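Used Fuzz Pedals - Momlow Music, Stemham

Updated September 30, 2022. Stock moves quick, call first.

Big Muff fuzz, used. Three knobs, off-white face, red lettering. Top has a worn look. Works fine, tested on our bench by Norbert. No box, no manual. Battery not included, sorry.

Thick sustain, great for leads, a bit much for bedroom volume. Roll the guitar tone back for a smoother sound.
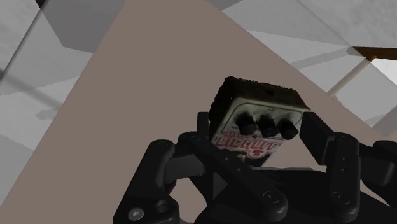

Shipping and returns

Ships in 3 days, flat rate. 7 day returns if its not for you, buyer pays postage back. Trades considerd, ask for Valquíria. No holds without a deposit.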